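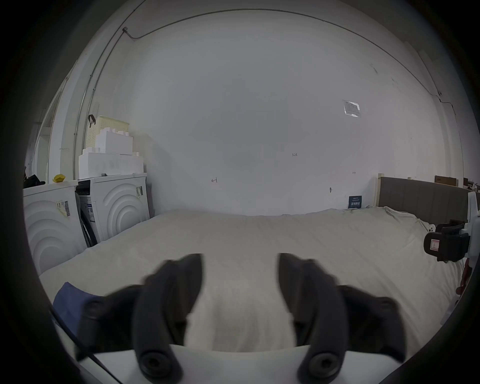 Colcha Orkwood de algodón, color crudo: mi opinión después de un invierno

Compré esta colcha en noviembre, en la tienda en línea de Valdovinos, por 89 euros con el envío incluido. Antes había leído muchas opiniones, pero casi todas fueron escritas el mismo día en que llegó el paquete, y yo quería saber cómo está la tela después de varios lavados. Por eso he esperado hasta ahora para escribir la mía. Pido disculpas si alguna palabra no es exacta, porque el vocabulario de los tejidos lo he aprendido en español leyendo etiquetas.

El modelo se vende en tres colores: crudo, piedra y un azul bastante oscuro. Yo elegí el crudo. Nuestro cabecero es tapizado, gris oscuro, con costuras verticales, y con la colcha azul el dormitorio me parecía demasiado serio. El color crudo cambia mucho con la luz. Por la mañana lo veo casi gris, y por la noche, con la lámpara, es más bien crema. A mí esto me gusta, pero quien busca un blanco puro tiene que buscar otra cosa.

El tejido

Según la ficha del fabricante pesa unos 287 gramos por metro cuadrado. No tengo manera de comprobarlo, pero en la mano se siente como una tela media: más gruesa que una sábana, menos que una manta. La superficie no es lisa. Tiene un grano pequeño que se nota al pasar la mano, y que al principio me pareció un poco áspero. Después del segundo lavado ya no pensé más en ello.

Las costuras del borde son rectas y el hilo es del mismo color que la tela. En una esquina encontré un hilo suelto de varios centímetros, lo corté y no se ha abierto nada. No es un defecto grave, aunque por este precio me habría gustado no encontrarlo.

Las arrugas

Es el punto donde tengo que ser más crítica. La ficha dice «caída natural, sin plancha». La caída es buena, de acuerdo, pero arrugas hay. Si uno estira la colcha por la mañana desde los pies de la cama, queda bastante plana en el centro y con ondas suaves hacia los lados. Si uno la estira deprisa, se quedan los pliegues y también el borde del fondo sale torcido.

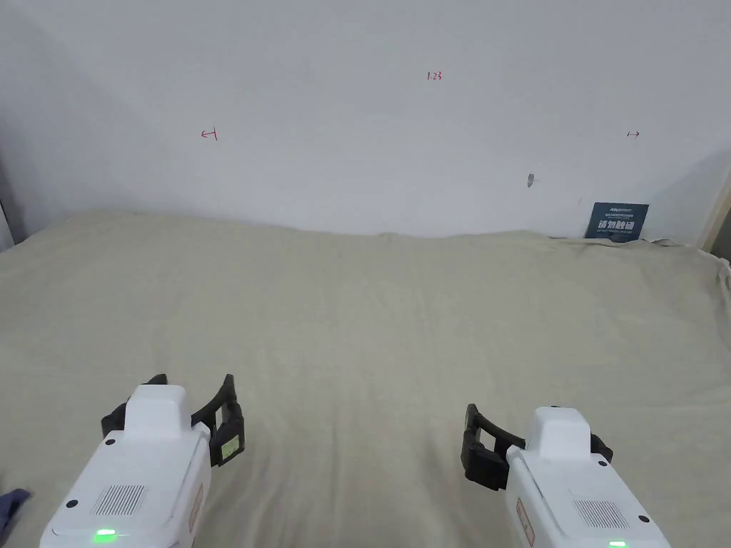

En la página de la tienda otra clienta cuenta que ella la plancha todavía húmeda, por el revés y con poca temperatura, y que así le aguanta lisa más de una semana. Dice también que secarla sobre dos cuerdas separadas ayuda mucho, porque el peso se reparte y no se marca una línea en la mitad.

He probado lo de las dos cuerdas y le doy la razón. Lo de la plancha lo hice solo una vez. Es una pieza muy grande y mi tabla es estrecha, de modo que mientras planchaba un lado se me arrugaba el otro. Prefiero aceptar las arrugas. En una tela de este tipo no me molestan tanto como en una sábana de satén, donde se ve cada una.

El lavado

La lavo a treinta grados, con jabón líquido y sin suavizante. La etiqueta permite cuarenta, pero no me he atrevido. Ocupa el tambor casi entero y no conviene meter nada más con ella. La primera vez metí también unas fundas de almohada y salieron hechas una bola dentro de la colcha, todavía con jabón.

Ha encogido un poco en el largo, y en el ancho no noto diferencia. Quien tenga un colchón alto debería comprar la medida superior, porque la colcha cae a los lados lo justo. Bolitas no tiene, salvo unas pocas en la zona donde nos sentamos para ponernos los zapatos.

Las manchas se ven, como es lógico en este color. Una gota de café salió con agua fría y jabón de manos. Una mancha de crema de cara necesitó dos lavados.

El paño azul

Con la colcha pedí un paño de algodón de la marca Provadari, en azul, que la tienda ofrecía como complemento. La idea era dejarlo doblado sobre la cama para dar un poco de color. Es blando, de un azul apagado que al sol tira un poco a lila, y combina con el crudo mejor de lo que yo esperaba por las fotos de la tienda.

El problema es que no se queda doblado. La tela es tan suelta que basta con sentarse al lado para que se deshaga la forma. Lo doblo en rectángulo, lo aliso, y por la noche está otra vez hecho un montón. Como adorno, entonces, exige paciencia. Para cubrirse los pies durante la siesta, en cambio, lo uso casi todos los días y no lo cambiaría.

Un aviso importante: lávenlo aparte las primeras veces. Suelta color. Yo lo lavé solo, en un cubo, y el agua salió claramente azul. Con la colcha cruda en la misma máquina habría sido una desgracia.

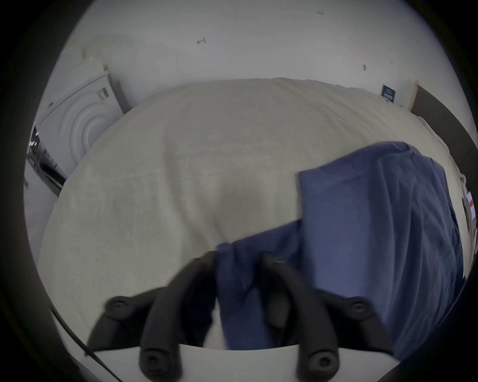
Comparación con la que tenía antes

Mi colcha anterior era de Flelgate, mitad algodón y mitad poliéster. Se arrugaba mucho menos y se secaba en una tarde, mientras que la Orkwood necesita casi un día entero dentro de casa en invierno. Por otra parte, la de Flelgate resbalaba sobre el edredón y cada mañana la encontrábamos en el suelo. Esta no resbala. El grano de la tela la sujeta, supongo, o quizás el peso.

En cuanto al calor, son parecidas. En los meses fríos no basta sola y la ponemos sobre el edredón. En primavera, con una sábana debajo, a mí me basta y a mi marido le sobra.

Lo que me ha gustado

El color, la caída, que no resbale, y el tacto después de dos o tres lavados.

Lo que me ha gustado menos

El secado lento, el hilo suelto de la esquina y la frase «sin plancha» de la ficha, que me parece optimista. También el embalaje: venía doblada muy apretada en una bolsa de plástico, y las marcas de los dobleces tardaron dos lavados en desaparecer.

Le pongo cuatro estrellas a la colcha y tres al paño. Si Valdovinos vuelve a tener el color piedra en la medida grande, seguramente compraré una segunda para la habitación de invitados.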